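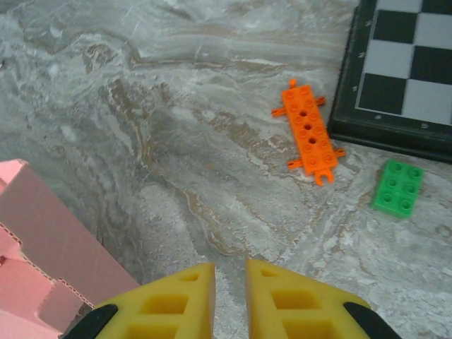

birnalau_gal wrote:
So the new water plant in Birnalau got inaugurated today and I was THERE! Ribbon, speeches, awards for 11 village councils, the whole thing (my feet hurt and I don't care).

tapwater719 wrote:
Nice, but does it reach Gullarix yet? We were promised pipes in September.

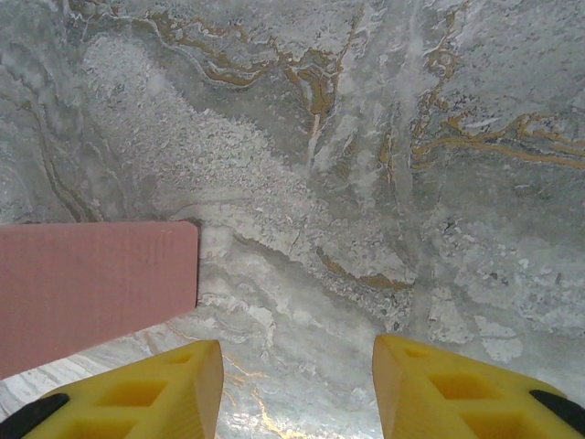
Re: Gullarix pipes

birnalau_gal wrote:
Phase two, they said! 193 homes first, then your side.

shakya_hill wrote:
I don't buy it. Ribbons are cheap. Still, good for the councils, they earned those awards.

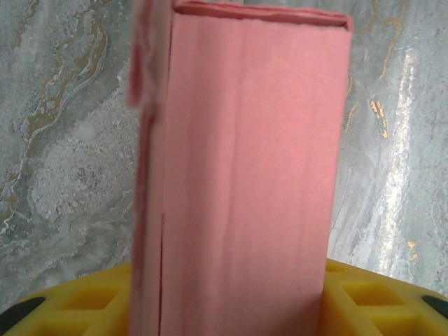 Pink box, upright

Recent threads
Limell road opening
Shakya school grants

Contact | Back to top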